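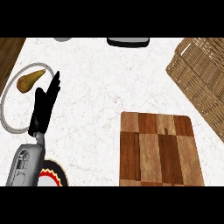 White stone counter, pale grey and light brown veining, with pear.

Workshop notebook, April

Third round of stain and etch tests on the offcuts. Liesbeth wants an answer on the Tam kitchen before the sealer order goes in, so I have kept this to the marble and left the limestone for later.

Pieces: 6 offcuts from the same slab, all honed to 800 and washed, then left on the rack overnight. Two bare, two with one coat of Stimar, two with two coats. Numbers pencilled on the backs. Number 4 has an old chip on one corner, ignore it.

Put down on each at 9.20: lemon juice, red wine, black coffee, olive oil, beetroot water. One drop of each from the pipette, no cover. Wiped at 10 minutes, then a second set of drops left for 3 hours.

Bare pieces. Lemon etched at 10 minutes, dull ring you can feel with a fingernail. Wine left a grey-pink mark that faded with the poultice but did not go. Oil went in and stayed dark. No surprise in any of it.

One coat. Oil sat on top at 10 minutes and wiped off clean. At 3 hours there was a faint shadow on one piece and nothing on the other. Coffee fine on both. Lemon etched the same as on the bare stone.

Two coats. Oil, coffee and beetroot all clean at 3 hours. Lemon still etched, perhaps a little slower. Wine left no colour but there is a dull spot where the drop was, which I take to be acid and not staining.

So the sealer is doing what it should with stains and next to nothing for acid. Yee-man said as much last time and I wrote it down badly. The customer needs to hear it in plain words before she signs – she cooks with a lot of citrus and has asked twice whether sealed means safe.

Tried rubbing out the etch on number 2 with the fine pad and water. Took about 4 minutes to lose the ring. The finish there is now slightly brighter than the rest when you hold it to the window. Jui-lin thinks a worn pad would match better. Will try that on number 5.

Ketill asked whether we could go coarser with the hone and hide the marks that way. Possible. It would change the colour a bit and I would want Liesbeth to see a sample first. Have put one aside for him to do.

To do:
– photograph numbers 1 to 6 in side light
– ask Isent for the drying time between coats, the tin and the sheet disagree
– return the borrowed moisture meter to Yi-chun
– repeat the wine drop on a two-coat piece left to cure for a full week

Rack is full, please don't move the offcuts.

Print this page | E-mail this page

This site uses cookies to remember your settings. Accept | Find out more

© Lerkar Stone Workshop | Contact | Back to top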